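Drustport group trains clothes-sorting arm on recordings made in ordinary bedrooms

2024-11-10

A robotics group in Drustport has published a method for teaching a robot arm to pick up and fold clothing using recordings made by people in their own homes. No robot is present while the recordings are made. A person holds a gripper fitted with a camera, uses it to grab and move clothes, and the video is later turned into training data for the arm.

The project, named Arain, collected 1384 recordings over 14 homes during October. Each one covers a single task, such as lifting a jacket off a pile, laying it flat or moving a blanket out of the way. The group says the arm learned from those recordings alone and had no practice time in its own lab before it was tested.

Young-sook Geum, who leads the work, said most earlier training sets for cloth handling were made on a clear table with one shirt at a time. "A robot that has only seen a shirt on a table doesn't know what to do when there is a blanket lying across it," she said. "We wanted the clutter in there from the start."

Participants were asked not to tidy up first. They were given a short list of tasks and could do them in any order, on a bed, a chair or the floor. Dark clothing was included on purpose, as folds and edges are harder to make out in navy or black fabric than in lighter colors.
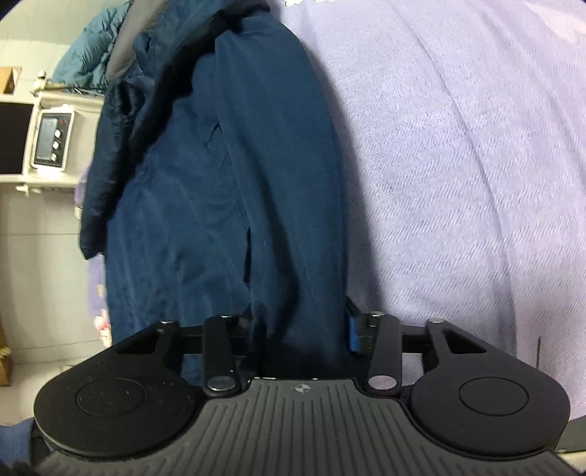 A navy jacket and pale lavender fabric in the same home:
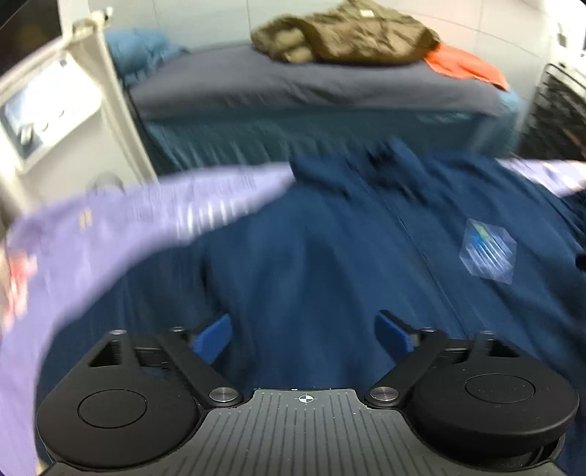
How does the robot learn from a tool that a person is holding?

The camera sits in the same place on the hand-held tool as it does on the robot arm, so both get a similar view of the fingers and the cloth. Software works out from the video how the tool moved through the room and how far the fingers were open at each moment. Those two things are what the arm is trained to reproduce when it sees a similar view.

Fast movement was one of the main problems. When a person swings a blanket aside, the video blurs and the software can lose track of the tool's position. The group first threw those stretches out. It later found that the arm did worse on large pieces of fabric without them, and put most of them back in with a lower weight in training.

Danish Cheema, who wrote the tracking software, said the fix was a simple one. The program now looks at the video before and after a blurred stretch and fills in a likely path between the two. If the gap is longer than 2 seconds, the stretch is still dropped.

For the test, the arm was given nine items of clothing that did not appear in any of the recordings. It picked up all of them at least once and laid seven out flat without help. The two it failed on were a long padded coat, which slid out of the fingers under its own weight, and a thin scarf that it repeatedly grabbed together with the sheet underneath.

Geum said the coat was a limit of the gripper's strength and would not be solved with more recordings. The scarf might be. Only a small share of the recordings show thin fabric lying on other thin fabric, and the group plans to ask for more of those in the next round.

The arm is also slow. Laying out one jacket takes it almost 9 times as long as it takes a person, mainly due to pauses while it chooses where to grip next. The group did not try to shorten the pauses for this study.

Golari, a company that supplies sorting equipment to used-clothing warehouses, paid for part of the work and will try the method at its Panholm site. Clothes there arrive in mixed bales and are separated by hand before being graded. The trial will cover jackets and sweaters only, and staff will continue to check every item.

The group is releasing the tracking software along with the recordings from homes where the participants agreed to it. Faces, mail and anything with a name on it have been blurred. Recordings from two of the homes will not be made public.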